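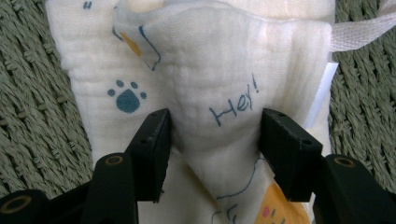
Patura Fold: grasp planning for soft goods

Software / Perception & Planning

Patura Fold picks a pinch point on thin cloth and sends the jaw path to your controller. It reads wrist camera video and looks for raised folds and layer edges. Printed fabric such as cartoon muslin needs no separate model, and tags and straps can be masked out before planning.

Works with two-jaw parallel grippers. Replanning takes 59 ms on the Detico controller. The license covers 2 workstations and includes 400 sample grasps for tuning.

Current release: 9. For a trial key, write to Hanne Hjaltadóttir in sales.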